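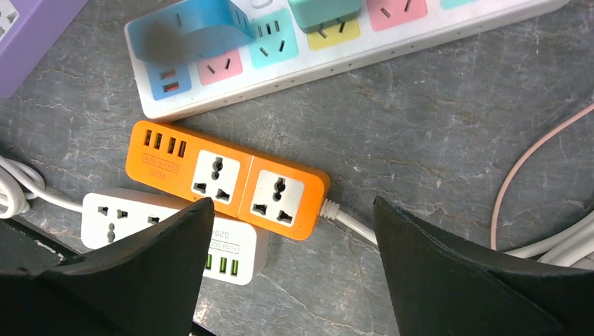

**Testamholm sets rules for power strips in rented buildings**

Testamholm will require owners of rented housing and shared work buildings to keep a record of every power strip and extension cord used as part of a building's regular supply, under a rule adopted by the town this month. The rule takes effect in December. It covers common rooms, hallways, laundry rooms, shared kitchens, and any furnished space let with electrical accessories already in place. Accessories owned by tenants and used inside their own units are not covered.

The rule follows an 11-month review of electrical faults in the Lonard district, where most of the town's older rental buildings stand. The review was carried out by Bajpai, an electrical testing firm, under contract to the town. Bajpai inspected over 200 strips and cords in common areas and furnished units. Each was checked for damage to the cord, condition of the contacts, total connected load, and whether it was plugged directly into a wall outlet.

The most frequent finding was a strip plugged into another strip. The second most frequent was a strip supplying a heating appliance, usually a space heater or a countertop oven. Outright damage, such as cracked housings or cut cord jackets, was less common than either.

Bajpai classed 40 of the inspected items as unfit for further use, and the owners removed them at the time of inspection. A further group was classed as acceptable in condition but wrongly used. These stayed in place after the load was changed or the strip was moved to a wall outlet.

**What the rule requires**

Each covered strip or cord must carry a label with a number that matches an entry in the building's record. The entry must show the room, the rated current, the length of the cord, the date the item was put into use, and the date of the last check. Paper and electronic records are both accepted. The record must be shown to a town inspector on request, and a copy must be available to tenants.

Strips may not be connected in series. A strip may not be fastened to a wall or a floor in a way that requires tools to remove it, and a cord may not pass through a wall, ceiling, or door frame. Cords may not run under carpet. Where a strip has stood in one location and supplied the same equipment for longer than one year, the owner must either install a fixed outlet or file a statement explaining why a fixed outlet is not practical.

Heating appliances must be plugged directly into a wall outlet. The draft of the rule listed the appliances by type. The adopted text drops the list and refers to any appliance whose main purpose is to produce heat, which brings in kettles, irons, and hair dryers. Coffee makers were discussed at length during the drafting and are included.

USB charging ports built into a strip are treated as part of the strip. They do not need a separate entry, but a port with a visibly damaged contact is enough for the whole strip to fail its check.

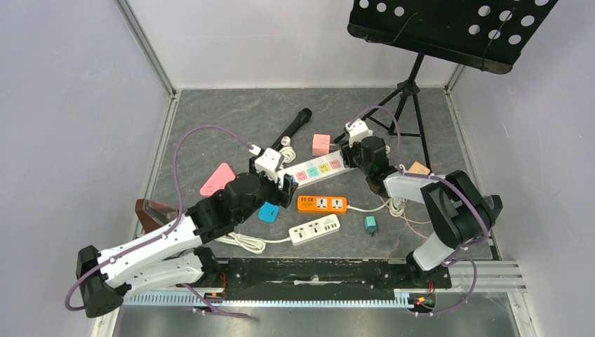 Checks must be made once a year by a person who has completed a half-day course. The check is visual except for a contact test, in which a plug is inserted and withdrawn at each socket to confirm that it is held firmly. Bajpai's report identifies loose contacts as the fault most often missed in routine inspections. A worn contact raises the resistance at the joint between plug and socket, and the heat produced there rises with the square of the current. A strip can therefore run well under its rated load and still overheat at one socket. The built-in breaker does not respond to this condition, as the total current remains normal.

The report recommends that strips used at high load be replaced when any single socket fails the contact test, even if the remaining sockets pass. The town has adopted that recommendation for all covered strips regardless of load. Covering or taping over the failed socket is not accepted as a repair.

**Surge protection**

Surge-protected strips are subject to one extra condition. The components that absorb a surge wear down with use, and many strips have an indicator light to show whether protection remains. Under the rule, a strip whose indicator shows that protection has been lost may stay in service as an ordinary strip only if its record entry is changed and the label is marked to match. Strips with no indicator are to be recorded as ordinary strips from the start, whatever the packaging says.

The draft would have required surge protection in rooms with shared computers and printers. The requirement was removed after building owners pointed out that much of the Lonard district has outlets without a reliable ground connection. Most surge-protected strips depend on the ground conductor for at least part of their function. The town decided that grounding should be dealt with first, under the separate wiring program now in its second phase.

**Costs and timing**

Stadar, which manages rental buildings in Lonard and in two neighboring districts, took part in the review and has kept a record of the required kind since spring. The company told the town that setting up the record took more labor than maintaining it. Most of the time went to finding strips that had been placed behind furniture and to reading rating marks molded into the underside of the housing, which in many cases could be read only after the strip had been disconnected.

Stadar also reported that the number of strips in its common areas fell during the trial. Some had been feeding equipment that was no longer in use. Others were extending outlets that were within reach of the equipment's own cord. The company did not give a cost figure and said that its spending on replacement strips was small compared with its spending on new fixed outlets.

The town estimates that 5 percent of covered buildings will need at least one new branch circuit to comply. These are mainly buildings where a shared kitchen has been added to a room originally wired for lighting and light appliance use. Owners of such buildings may apply for an extension of six months. During the extension, the kitchen may stay open if the combined load on the circuit is limited by a posted schedule or by removing appliances.

There is no fee for filing the record. A first violation results in a written notice with a deadline for correction. A second violation involving the same strip or the same location carries a fine, the amount of which will be set with the town's annual schedule of charges. Inspectors may order immediate disconnection where they find scorching, melted plastic, exposed conductors, or a strip that is hot to the touch.

**Points left open**

Two matters were held over. The first is outdoor use. The adopted text covers interior spaces only, and courtyards and covered porches are left to the existing rules on temporary wiring. Bajpai's report notes that several outdoor cords in Lonard had been in place for more than one winter and could not reasonably be called temporary. The town plans to take up the question when the wiring program reaches exterior circuits.

The second is color marking. The draft proposed that sockets in common areas be marked by color according to permitted use, with one color for continuous loads and another for occasional loads. Owners objected that strips with differently colored sockets are already sold for general use and that the colors on them carry no electrical meaning. A tenant who had learned the town's marking could misread such a strip, and a tenant who had not learned it would gain nothing from the colors.
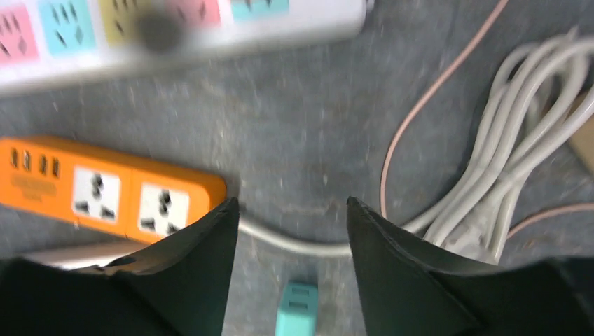

The marking proposal was withdrawn from the adopted text. Written labels will be used in its place, with the maximum load stated in watts and in amperes. The wording is to be at least as large as the rating mark on the strip itself and must be placed where it can be read without moving the strip.

Bajpai will continue under contract through the first year to carry out sample checks. The firm will compare building records with the items found in place and report the share of strips that are missing from the record, as well as the share of entries for strips that can no longer be found. Results will be published by district. Buildings outside Lonard were not part of the original review, and the town has no earlier measurements against which to compare them.

Courses for those making the annual checks open one month before the rule takes effect. They will be held at the town's service building in Testamholm, in morning and early evening sessions. Owners may send more than one person per building. Electricians holding a current license are exempt from the course but must still sign the record in the same way as other checkers.

Blank record forms and label sheets are available at the service building's front counter until 4 p.m. on working days.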